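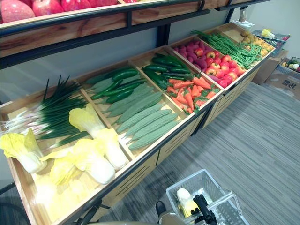 Hi all,

Thanks for this, Hsiu-ying. Comments under yours.

> On the produce rack run, Hsiu-ying Chou wrote:
> The gripper stalled at the basket handle again, episode 39. No fault code, it just sat there squeezing until I hit the e-stop. Has anyone changed the force limit?

Guilty, sort of! I bumped it to 70 percent back in April when the bitter melons kept slipping, and I never put it back (sorry, sorry). That's fine on a melon, but a wire handle doesn't give at all, so the fingers close up and the motor keeps pushing. I went through the log over lunch and the current sits flat at the ceiling for over 600 samples before you stopped it. The watchdog should have tripped way sooner than that, and that's the bit that worries me.

Could Chih-ming have a look at the watchdog? Until then I'd leave the basket pickups out and stick to carrots and peppers. And please keep your fingers clear of the handle, even when the arm looks parked.

I've put the old limit back on the Flalitz branch. Shout if it acts up.

Cheers,
Glenys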